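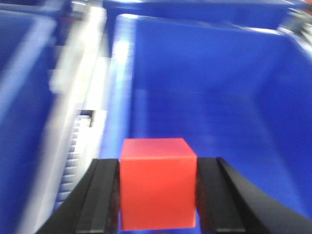
How much of a gripper budget should go to spare parts? Set aside 35 percent of the gripper price for the first year, and put it on a separate line so it survives the first round of cuts.

My sheet for the bin cell had one line for the arm, one for the gripper and nothing for pads. Grooved pads are a wear item. Sturari quoted 568 dollars for a set of 6, with a minimum order of one set. Endemell sells them singly but charges freight on each shipment, and the total came out higher once I planned for more than two orders a year.

Bins are the other line I had too low. The plastic ones are cheap, but the frame that holds them has to be stiff and has to put them back in the same place after every swap. I priced the Kelmendi frame against cutting our own. Ours was cheaper on material and lost on shop hours.

Test parts cost almost nothing. Plain cubes in a strong color are fine for setup -- buy or print extras, and check the width against the gripper stroke first.

Still open: the service contract. Dakent wants a two-year term, billed up front, and the quote leaves out travel. I have asked for a one-year price and will hold the order until June. The arm itself is the only number on the sheet that has not moved.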